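About Justusero

Justusero makes a handheld gripper kit for teaching robots to do chores. We work out of two rooms above a hardware store in Lestham, and most of what we do all day is fold things. Laundry is what got us started, and it's still the job we love most!

Our kit is called Udus. It comes as a pair of grippers, one for each hand, plus the recording software, a charging dock and a padded case. You pick up the grippers, do the chore the way you'd normally do it, and the software turns the session into training data your robot arm can learn from. You don't need the robot in the room, or even to own one yet. Plenty of our customers start recording months before their arm shows up.

We care a lot about real homes. A lab table is flat, gray and well lit, and a bed is none of those things. It sinks where you lean on it, the covers slide, and the pattern underneath competes with whatever you're trying to pick up. So we record in bedrooms, kitchens and hallways, with the curtains and pillows left where they are. 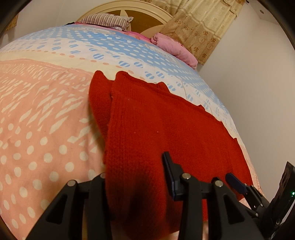

Working on a red knit with both grippers, bedroom session.

Knitwear deserves its own paragraph. Shirts are friendly – the cotton holds a crease and the edges are easy to find. A sweater stretches when you pull it, springs back when you let go, and snags if the fingertips are too sharp. We went through a pile of thrift store pullovers (and a few of our own, sadly) before we settled on how we like to handle them: low and slow, pinch near the hem, lift only as much as you need. New users usually get the feel of it in an afternoon.

Every kit ships with our starter library of 2000 recorded folds, covering 86 different garments. The library grows all the time. If you send us a session we can use, we add it and take a little off your next order. School and college teams can borrow a kit for a semester, and we keep 80 kits set aside for that. The November round is always the busiest, so write early. 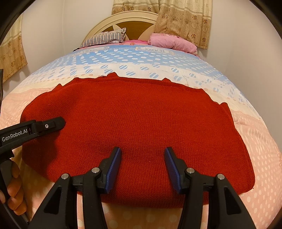

Sweater laid flat on the quilted bedspread, grippers in close.

A word on what Udus won't do. It won't make a robot good at folding overnight. Our own rule is to record about 200 tries of a garment before we expect anything decent from the arm, and fitted sheets still beat us most of the time. We'd like you to know that going in. What the kit does well is make those tries quick and pretty comfortable, so you'll want to keep going. Messy attempts are worth saving too – we label ours and keep them with the rest.

Repairs are done right here. Finger pads wear down, pins loosen, and we'd much prefer to fix a gripper than sell you a second one. Mail it in, or drop it off if you're nearby. The El-Sayed makerspace across the street also has a loaner pair you can try before you buy, and they're open until 9 p.m.

We answer our own email. Questions about a strange garment are especially welcome.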